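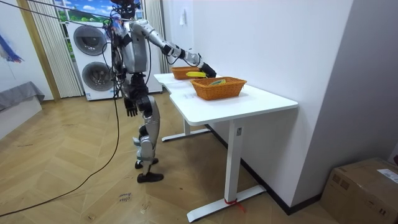
Banana over the back basket.

I have been putting off writing about the Pritar planner because I wanted to be fair to it, and after a fortnight of reading its logs I think I can manage fair-ish.

The pitch goes like this. You give it a written instruction, it looks at the table, it works out which things go in which basket, and it hands a list of steps to the arm controller. No object list and no tuning. Todor Hodžić, who wrote most of our old stack, was told he could delete his rules file. He hasn't, and I'd like that noted.

What bothers me is how little of the job the planner does. Deciding that a banana is a fruit was never the hard bit. Our old file did it with a lookup table of 83 words, and when it was wrong you could open the file and see why. The new thing gives me a paragraph of very confident English. Last week that paragraph said "fruit placed in fruit basket" while the joint log showed the fingers had closed on air. I believe the joint log.

So I went through 200 runs and sorted the failures by which layer caused them. Planning errors, the kind the new software is meant to fix: 12. Nearly everything else was grasp pose, timing, or the check at the end that decides whether a step is finished. That check is a single call to the same model that made the plan. It marks its own homework.

Shahram Ghaffari thinks I'm being harsh. His argument is that the labels are where it pays off, as you can swap the paper and the behaviour changes without anyone touching code. Fair enough. I tried it, and it does read handwriting, mine included. I'd still want to know what it does with a label half hidden behind the arm. As far as I can tell it remembers the words from an earlier camera frame and never mentions that it's working from memory. Fine on a quiet table, less fine if somebody moves the paper.
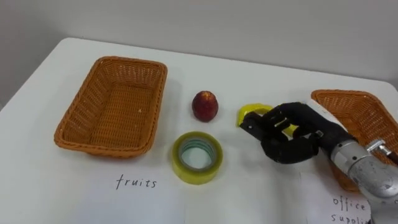

Fingers around the yellow one, with the tape and the red fruit still on the table.

The tape roll is my favourite test. It's a ring, so the depth estimate gets a hole in the middle, and the grasp planner likes to aim for the centre of whatever it's given. The centre of a tape roll is table. Todor's old code had an ugly special case for this, with a rude comment above it. I've copied it across, comment and all.

For now I've split the finish check out of the planner and made it look at finger position and motor current before it's allowed to say "done". It's slower and the logs are much duller to read. Shahram wants to run both versions side by side until October, and I've agreed, provided the grasp logs get saved this time.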